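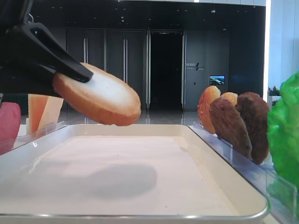
Ticket: Menu board prices not updating, Birkport cafe
Opened by: Filipa Arruda
Assigned to: Stavros Giannakopoulos
Status: Resolved

9:40 a.m. Toast still shows the July price on the left screen. The right screen is correct. I saved the August price list in Clurnitz twice and restarted the player once.

10:15 a.m. Left player last synced 16 days ago. Error 135 in the log — login rejected. Asked Filipa to check the network cable. She reports a green light on the port.

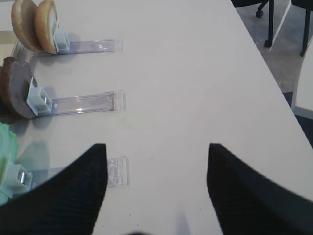
Update, 11:05 a.m.
Burger bun items have the same fault, so it affects the whole left screen. Cameron Sheehan changed the store password last month and the left player was never given the new one. Entered it remotely. Sync stopped at 35 percent, then timed out.

11:30 a.m. Cleared the cache and ran the sync again. Completed in 11 minutes. Filipa confirms both screens match.
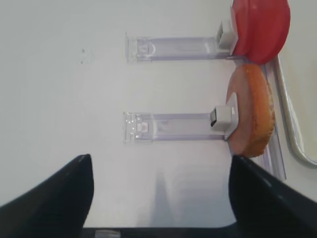 Clear stands on the white tabletop.

Left to do: add both players to the password change checklist. Closing — reopen if error 135 comes back.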